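Plonness opens shared packing room for small sellers in Emholm

EMHOLM: Plonness today announced the opening of a shared packing room at its Emholm premises, giving small retailers, market stallholders and home-based sellers a place to box and label mixed orders without tying up a kitchen table or spare bedroom. The room opens to members in October and will operate under the Workus shared workplace program, which already provides desk space and parcel storage on the same floor.

The packing room has been set up for the kind of order that is awkward to send: a carton, a small bottle and a pouch or two, bought together and travelling in the one box. Members will have access to tables at working height, mesh office chairs and a supply of corrugated boxes. Divided boxes are held for orders in which small bottles and upright cartons need to be kept apart.

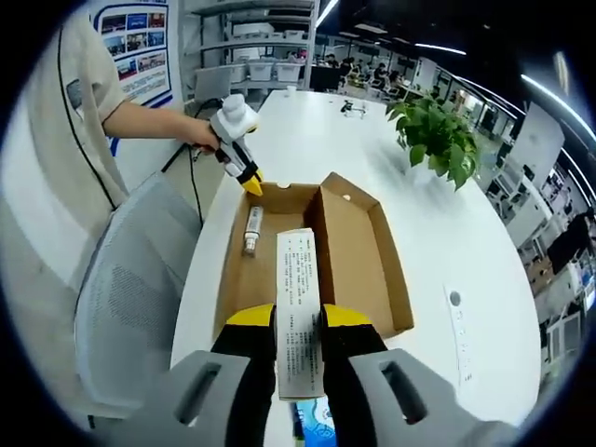 Under the packing method adopted for the room, heavier items are placed first and against a wall of the box. Small bottles go into their own compartment wherever a divider is fitted. Cartons with printed faces are turned so that the product name can be read when the box is opened, which helps the recipient check the order against the packing slip. Members remain free to use their own method for goods that require it, including glassware, candles and food.

Plonness developed the service after consulting 222 small sellers in the Emholm district. Storage of empty boxes was the difficulty raised most often, followed by the cost of buying cartons in small quantities and the lack of a clear surface on which to lay out an order. A number of respondents reported that they were sending single items in oversized cartons for want of anything smaller, and paying the higher postage that resulted.

In response, the room will stock 8 sizes of corrugated box, sold singly or in bundles at the member rate. The range was selected by Plonness and is supplied by Kusuma, a packaging wholesaler that also serves the region's growers and nurseries. Dividers are sold separately and can be trimmed on site. Kusuma will collect flattened offcuts and damaged board for recycling each fortnight.

Toiletries, haircare and household goods are expected to make up a large share of the orders handled in the first months. These products vary considerably in shape, and soft packs in particular tend to slump when they are stood beside rigid cartons. The guidance sheet supplied to new members recommends that pouches be stood on edge and packed closely enough to support one another, with the flaps left fully open until the contents have been checked. 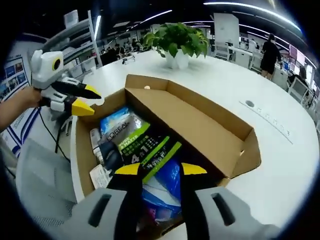
Bookings will be taken in blocks of 2 hours, with the first block beginning at 7.30 am and the last concluding at 9.30 pm. The evening blocks have been included at the request of sellers who are employed elsewhere during the day. Members may bring one helper at no additional charge. Goods may be left overnight in the adjoining Workus parcel store, provided that each box is closed and labelled with the member's number.

The room will be able to accommodate up to 999 outgoing parcels a week. Plonness will review this limit at the end of the first quarter and, should demand warrant it, will apply to extend the service into the neighbouring unit.

Membership of the packing room is open to any registered business trading from Emholm or the surrounding district. Existing Workus members may add the packing room to their current plan and will not be required to complete a second application. Community groups preparing care parcels or fundraising hampers may apply for use of the room at a reduced rate during off-peak blocks.

The following items will not be accepted for packing on the premises: aerosols, lithium batteries supplied loose, live plants intended for interstate dispatch, and any goods requiring refrigeration. A full list is included in the conditions of use.

Application forms, the schedule of rates and the conditions of use are available from the Plonness front counter in Emholm and from the Workus member desk.

About Plonness

Plonness operates storage, light workshop and dispatch facilities for small businesses in Emholm and neighbouring centres.

Media enquiries should be directed to the Plonness communications office, Emholm.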